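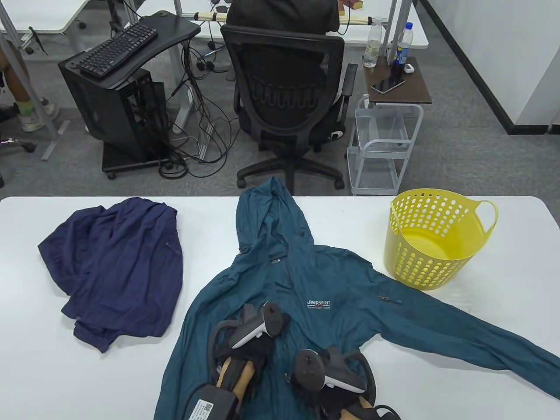

Two jackets and a yellow laundry basket on a white table. The teal jacket is spread out, ready for folding.

How to Fold a Jacket with a Hood

A T-shirt is easy to fold because it is nearly flat. A jacket is harder. It has a zipper, pockets, long sleeves and sometimes a hood, and all of these parts make lumps. If you fold it in the right order, the lumps end up on the inside.

Look at the two jackets in the photo. The navy blue one is in a heap. The teal one is opened out on the table, with its hood pointing to the far side. Both are jackets, but the heap hides its sleeves and the other one shows you where to start.

What you need

A clean table or a bed. The floor works too, if it has been swept. You also need a basket or a shelf to put the jacket in when you are done.

What to do

1. Empty the pockets. Check the small ones on the chest as well. Coins, tissues and candy wrappers all turn up there.

2. Close the zipper all the way to the top.

3. Lay the jacket down with the front facing the table. Smooth it with your hands, starting in the middle and moving out to the sides.

4. Fold one sleeve straight across the back. Then fold the other sleeve on top of it.

5. Fold the hood down so that it lies flat over the sleeves.

6. Bring the bottom of the jacket up to meet the shoulders. Press out the air.

You should now have a shape like a thick book. If it is still too big for your shelf, fold it in half one more time.

Why do zippers get in the way?

A zipper is made of two rows of small teeth and a slider that pushes them together. Cloth can bend in any direction, but a row of teeth bends best in one direction and pushes back in the others. An open zipper makes two stiff, wavy edges. A closed zipper makes one straight line – much easier to fold around.

Why do clothes wrinkle?

Cloth is made from very thin threads. When a jacket sits in a heap, its own weight presses on the bent threads, and after a while they stay bent. Cotton wrinkles quickly. Many raincoats are made from polyester or nylon, and these wrinkle less.

Which basket is best?

A laundry basket with holes in its sides, like the yellow one in the photo, lets air move through the clothes. Damp clothes need moving air to dry, and clothes that stay damp start to smell. Put heavy jackets in first and light things on top.

Try it yourself

Fold the same jacket 2 times, once with the zipper open and once with it closed. Measure the height of each pile with a ruler and write down the numbers.

Words to know

Slider: the part of a zipper that moves up and down.
Polyester: a kind of plastic that can be made into thread.

Text by Ľubica Ondrejka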